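Quick one tonight, kid is finally asleep and I have maybe half an hour before I am too.

So the growth chart came! I ordered it back in January, forgot all about it, emailed them, and then it showed up two days later. It's from Ovov, a little shop that does personalized stuff for kids' rooms. Height charts, door signs, coat hooks with names on. The chart is a long canvas strip with a wood bar at the top and Ivar's name running down the side in big green letters. Spelled right. You would not believe how often we get Ivan.

You pick a color, a font and one little animal. We went with the heron. Ivar calls it the duck and I've stopped correcting him.

It was $30 plus shipping, and shipping was more than I wanted to pay, but the canvas is thick and the numbers are printed on nice and clear. Only gripe, it starts at 19 inches and the floor line is easy to get wrong. Read the hanging card BEFORE you put the hook in. I did not. Two holes in the wall now, one behind the chart so whatever.

Also got him measured while he was still excited. Hair doesn't count, I told him. Big argument. 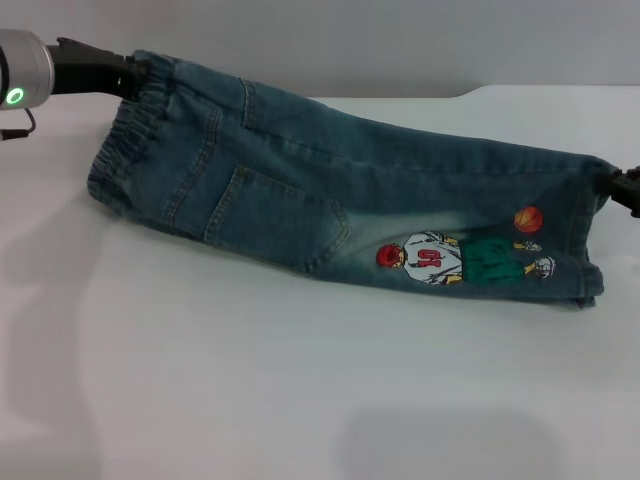

Jeans, faded at the thigh and the knee.

Other thing I wanted to write down before I forget. Name labels. Padmavathi asked me which ones we use for daycare and I keep meaning to answer properly. We've tried two kinds now. The iron-on ones looked great for a month and then the corners started lifting, and Ivar is a picker so that was that. The stick-on ones go on the care tag and I've had much better luck with those. You get 117 on a sheet, a weird number, but they come in three sizes and the tiny ones fit on crayons if you're that kind of person. I was, for one evening.

Don't put them straight on the fabric tho. Care tag only. Lost a good few socks that way.

Euan swears by a laundry marker and says I'm wasting money. He may be right. His kids' stuff comes home and ours mostly does too, so.

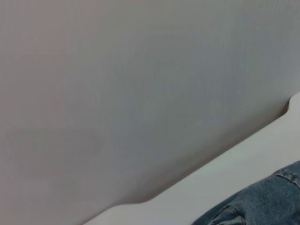
Gray, going a bit pinkish on the left.

Still want: a door sign to match the chart. They have a round one I like but there's a limit on letters and I want his middle name on there too. Might email and ask. They were nice about the late order, sent a free sheet of heron stickers, wich are now on the fridge and the bathtub and my laptop.

If anybody has a good place for personalized lunch boxes let me know in the comments. Not the ones where the name rubs off in the dishwasher. We've had that one already. Ok bed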